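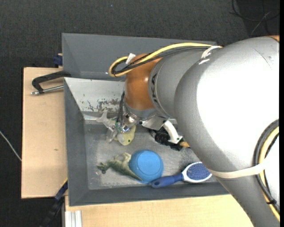 31 July 2024
Notes by Lorna Nisbet

We got going with the picking cell, and I'll admit I'd already had a good grumble before anyone sat down. Teodoro wanted to start with the fingers and I wanted to start with the cables, so we did cables. The yellow one along the top doubles back in a loop by the orange-brown joint, with the black ones running under it, and my worry is how much slack that loop really needs when the wrist turns right over. Teodoro thinks it's fine (he would, he tied it!). We agreed he'll run the wrist to both ends of its travel at slow speed and I'll stand there and watch it. The white tag stays on, please, it's how I find that bundle in the log.

Bin clamps next. Teodoro has gone over all of them and wants them checked every 300 cycles. I said that was a lot of walking back and forth, we went round it twice, and 300 it is. The counter read 3,220 when we sat down, so first check is at 3,500 and we carry on from there.

Fingers: the pale ones are still on and I'd like to keep them until the Leinonen set turns up. Onden quoted us 20 pairs, far more than we'd get through before January, so I'm asking for six instead. Teodoro to wipe down the ones we've got at the end of each shift and write it on the sheet – on the sheet, not on his hand.

Bin floor. It's scuffed and cloudy in places, and the coating has chipped on the far wall. I asked if we should swap the bin before the Dalstead visit. Teodoro said leave it, the camera settings were done with this one and he doesn't fancy doing them again. Fair enough, left as it is.

Gesitton still haven't sent the grease chart. I'll ring them again tomorrow.

Next meeting once the slow run is done. Teodoro to bring the clamp key back!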